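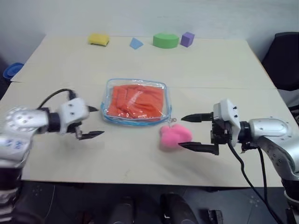 Chapter 4
Pouches, Bags and the Things That Go in Them

I own far too many zippered pouches. I have one for charging cables, one for tea bags, one for the buttons that come sewn inside new shirts, and one that I'm pretty sure holds only other pouches (I haven't looked since December). So I may not be the most neutral person to write this chapter, but I do know what makes a pouch easy to live with, and I've made most of the mistakes already.

In the last chapter we worked on folding, and you should have a stack of cloths that all come out about the same size. Keep that stack handy! We're going to start putting those cloths into things, and you'll quickly find out whether your folds hold up. A cloth that looks perfectly tidy on a table can puff up the second you slide it into a pouch, and then you're fighting the zipper with your thumb.

My first teacher in all this was Gintarė Dambrauskienė, who ran the supply room at Trindau when I started there. She had 96 clear pouches on open shelves and she wanted every cloth folded to fit its pouch nearly edge to edge. I thought this was fussy. Then I spent a week fetching things from those shelves and I changed my mind. When the cloth fills the pouch, it stays where you put it. When it's too small, it slides down into one corner, the pouch bends in the middle, and the whole row slumps over like tired kids on a bus.

Clear plastic is where I'd like you to begin. Fabric pouches are prettier, I'll give you that, and we'll get to them in the second half of the chapter. But with a clear one you can check your work after it's closed. You can see a fold that has slipped, or a corner that got caught, and you can see the color, so you can grab the orange cloth without opening six blue ones first. A colored trim is nice too — it gives your eye an edge to line the fold up with.

Then there's the zipper. Small metal pulls are hard on cold fingers and on older hands, and they like to hide underneath the pouch. I tie something onto mine, usually a bit of ribbon or a fluffy pom-pom. People laugh at the pom-poms and then ask me where they can get one.

Before you read on, clear a space on a table and get out:

One clear pouch with a zipper
Two folded cloths from Chapter 3, one thin and one thick
Something to tie to the pull

Put the thin cloth in first and close the pouch. Lay it flat, then stand it up, then give it a little shake. Now do the same with the thick one. Write down what moved and where the zipper got stubborn, even if it seems too small to mention. You'll want those notes in section 4.1, where we measure the inside of the pouch and refold both cloths to match.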